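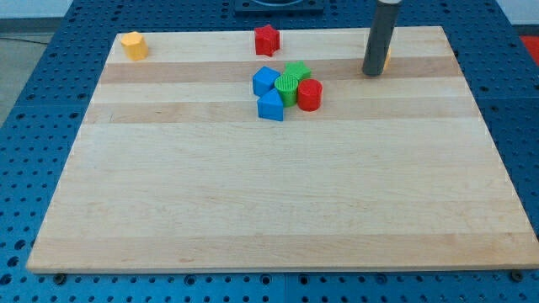

Page last changed: Aug 28, 2018, by Aravind

Fletton tabletop kit, evaluation notes, second session

Bench: blue perforated table, wooden board on top, plastic shape blocks. Pusher tool fitted, no fingers. Kenneth has the arm for the rest of the week, so anything that needs the finger set waits.

Start position for run A: yellow hexagon alone on the left, red star near the far edge, blue cube, green star, both cylinders and the blue triangle in a tight group to the right of and below the red star. Near part of the board left clear as the target area. Tool parked upright on the right, tip just above the wood. Vendor's script asks for the pieces to be "placed at random", and I don't trust that for comparing runs, so I am using the same layout each time.

Setup

The kit from Zokano is a pusher, a mounting collar, a set of calibration sheets, the control software and a year of updates. The arm is ours. They quote 2 hours from box to first motion. Took the whole morning, most of it on the network settings. The installer wants a fixed address and does not say so until it has already failed. Ronja found the line in the release notes from May. It should be in the quick start.

Collar went on without shimming. Ran the joint check, no warnings. Zero height was taught on the bare wood at four corners and the center. The software fits a plane through these and throws away the worst point without reporting which one. Asked support for a way to print the residuals.

Speed limit set to 170 mm/s for everything below. The default is 500 and I would not use it over wood with this tool. Tip height 2 mm above the board during a push.

Run A, separate the group

Goal given as text: move the blue cube away from the other pieces. Tool came in from the far side and pushed toward the front. Cube moved, triangle came with it. On the next attempt the planner picked a diagonal approach and the cube came free, with the triangle turned through most of a right angle. Logged as a pass under Zokano's scoring, which only looks at the named piece. I have logged it separately as a partial.

Same goal with the green cylinder. The planner refused twice with "no free approach" and then offered to move the red cylinder first. Accepted. The order was sensible. The red one rotated slightly as it slid, of no consequence for a round piece.

The ridged side on the green cylinder does make a difference at the contact point. The tip settles between ridges and the piece then tracks the tool better than the smooth red one, which tends to slip off to one side if the push is more than a hand's width long. Thắng wants to repeat this with the pair swapped in position before we write it down as a finding. Agreed.

Run B, long pushes

Yellow hexagon from the left side down to the front of the board. Flat faces, so the contact is stable if the tool meets the middle of a face. If it meets a corner the piece spins and the planner needs several corrections. The software has a setting called "prefer faces", off by default. With it on, the hexagon went down in one stroke plus a short trim. I suggest leaving it on for all the flat-sided pieces and testing the stars separately.

Red star: poor. The tip drops into the notch between two points, and on the way back it drags the piece a short distance before clearing. Raising the retreat height does nothing, the tool moves sideways before it moves up. Kenneth thinks the order of the retreat moves is fixed in the motion template. He will look at whether we can edit the template without losing the support contract.

Camera and shape detection

Color separation is fine under the bench lights. The star and the cylinder in green were merged into one object when they touched, and the planner then treated them as one large piece. Same with blue on blue. Pieces of different colors in contact gave no trouble. The piece behind the tool was lost from the tracker while the tool was parked in front of it and came back when the arm moved off. We need a parking position off the board. The parking pose is set in the config file under "home", and the one in the vendor's sample is too far in.

Grain in the wood: the darker band toward the far side was picked up once as an edge. Did not repeat. Will try the detector with the threshold at 700 in place of the default and see if the small knots drop out too.

Cost

Ronja has the quote from Zokano and a second one from Öberg for a comparable pusher without the planner. I have not seen the Öberg software. Lourenço used it at Ollevside and says the calibration is slower but every residual is listed. I would take that trade. He is sending his log files.

Open

- Residuals printout, waiting for support.
- Retreat order on the template (Kenneth).
- Cylinder swap test (Thắng).
- New home pose, then repeat run A from the same layout.
- Merge of touching pieces in one color. Need a yes or no from Zokano on whether it can be tuned.
- Leave the board where it is, please. The corner heights are taught to it and I don't want to do them again on Thursday.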